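Posted in: Papers & Preprints / Robot Software
September, by the Clernel controls group

4. Keeping the wrist view honest when the robot is in it

4.1 What we were trying to fix

By the time we got to this part of the project I'd already spent most of a winter on the planner, and I was pretty sure the planner was fine. The arm went where it was told. What kept tripping us up was the perception side — specifically, the wrist camera on our Clondport setup spends a lot of its life looking at the robot. A forearm, a hand, a big piece of housing hanging over everything. Our first obstacle map treated any large dark blob as something to steer around, so the arm would plan a lovely path, catch sight of itself, and stop dead.

The usual answer is a self-filter. You take the joint angles, render the robot's own shape from the camera's point of view, and throw away every pixel that lands on it. We wrote ours on top of Nyberg, our in-house kinematics library, and it does the job well enough when the arm is slow and the model is right. The trouble is that the model is never quite right. Rigid shells are easy (a mesh is a mesh), but a pleated sleeve around a joint squashes and stretches as the joint moves, and our model had it down as a plain cylinder. You can guess how that went.

4.2 Masking in two passes

So we split the mask in two. The first pass is the old geometric one, grown outward by four pixels to soak up small calibration errors. The second pass is a little segmentation network that only looks at a band around the edge of the first mask and decides, pixel by pixel, whether it's robot or world. Keeping it to that band was the best decision we made all year! The network never gets a chance to hallucinate a robot in the middle of open floor, and it's small enough to run at 25 frames a second on the computer we already had. 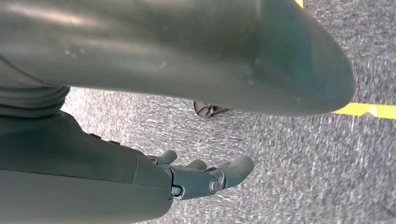
Figure 7. Wrist-camera view with the robot's own housing, forearm and hand over speckled carpet. Yellow floor tape is visible at right.

Training data was less painful than I'd feared. We labelled 2000 frames by hand, starting from the geometric mask and just fixing the edges, then tossed the ones where two of us couldn't agree on what we were looking at. That left 1892. I'd argued for keeping the ambiguous ones with a soft label, and I still think there's a paper in that, but the colour and shadow differences near the underside of the housing were making the loss jump all over the place and we wanted something stable.

Shadows deserve their own paragraph. A shadow isn't robot, so it shouldn't be masked, and it isn't an obstacle either, so it shouldn't go in the map. The band network learned the first half of that on its own. For the second half we had to add a check in the mapping node: a dark region on the floor plane, touching the mask, with the same texture as the floor next to it, gets marked as free but low confidence. The planner (we call it Pultulness, don't ask) will cross a low-confidence cell but pays a bit more for it, and that turned out to be a nicer behaviour than either extreme.

4.3 Things still hiding at the edge

The case I worry about most is a real object partly tucked behind the robot's own outline. If it's dark, and close to the mask, the second pass has every excuse to swallow it. Our fix is a bit crude. We keep a short history of the map, and a cell that was occupied before the arm moved over it stays occupied until the camera gets a clear look again. Masked pixels never count as evidence that a cell is free. This makes the arm more cautious than it needs to be after somebody has moved something, and we did have a few runs where it politely avoided a spot of bare floor for far too long.

We tried putting a timer on those remembered cells and took it out again. Pick a short one and you forget real obstacles; pick a long one and you may as well not have it. What we do now is ask the planner for a small wrist tilt whenever a remembered cell sits on the preferred path — cheap to do, and it usually uncovers enough floor to settle the question. The tilt goes through the same joint limits as every other motion, so there was no new safety code to write, which made me very happy. Choosing the tilt direction is covered in Section 5.

Last updated: September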